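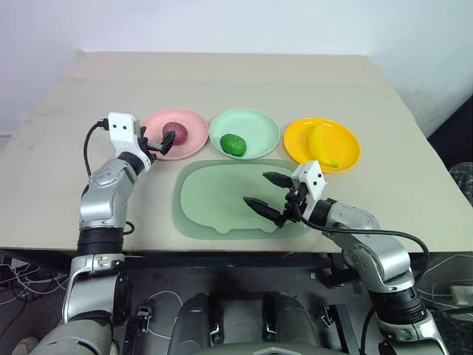 Dienstag, kurz nach elf abends

Nur schnell, bin hundemüde. Heute endlich die Auswertung für die Obstaufgabe durch. Drei Teller, drei Früchte, ein Tablett, zwei Arme. Klingt nach Kindergarten und hat mich den halben April gekostet.

Stand der Dinge: Datensatz liegt jetzt bei 3629 Episoden, davon 1000 mit wechselnder Zuordnung Frucht zu Teller. Genau um die ging es mir. Das alte Modell hat nämlich nie richtig auf die Frucht geschaut, sondern auf die Tellerfarbe. Rosa gleich Pflaume, fertig. Sobald die Banane auf Rosa lag, griff der linke Arm trotzdem so zu, als läge da was Rundes. Ärgerlich, weil die Kurven beim Training wunderschön aussahen.

Die Methode (für mich, falls ich das in zwei Wochen nicht mehr lesen kann): Anweisung rein, dann sagt das Netz zuerst einen Greifpunkt im Kopfkamerabild voraus, erst danach die Bewegung für beide Arme. Greifpunkt wird extra bestraft. Ein Arm holt, der andere bleibt offen über dem Tablett in Bereitschaft. Vorher alles in einem Rutsch, da hat sich der Fehler irgendwo versteckt und ich konnte raten wo.

Ergebnis: Bei vertauschten Tellern deutlich besser. Pflaume fast immer, die grüne auch ordentlich. Banane auf Gelb bleibt das Sorgenkind - Gelb auf Gelb, der Greifpunkt wandert ans Tellerende und bleibt da kleben. Auf dem grünen Teller dagegen kein Problem. Also Kontrast, nicht Form. Vermute ich. Muss noch mit Graustufenbildern gegengeprüft werden, sonst glaubt mir das in Gornesport keiner.

Was mich mehr beschäftigt: Der linke Greifer kommt bei der Pflaume oft zu tief an, berührt sie nur unten an der Seite, und dann hängt alles davon ab, ob sie wegrollt. Londier meint per Mail, das sei die Kalibrierung vom Handgelenk. Glaub ich nicht, rechts hab ich dieselben Werte eingetragen und da passt es. Eher die Verzögerung zwischen Bild und Befehl. Morgen messen!!

Bikero läuft über Nacht mit drei verschiedenen Startwerten, hoffentlich ohne Absturz. Letztes Mal war um vier Uhr früh die Platte voll. Hab diesmal aufgeräumt, glaube ich.

Zu tun:
Graustufentest
Verzögerung messen, links und rechts getrent
Banane auf Gelb nochmal extra aufnehmen, mehr Winkel
Escobedo den Zwischenstand schicken (seit Tagen überfällig)
Abbildung 2 neu, die Achsen kann ja kein Mensch lesen

Abendessen war ein Käsebrot. Wecker auf halb sieben, dan gleich nach den Läufen schauen.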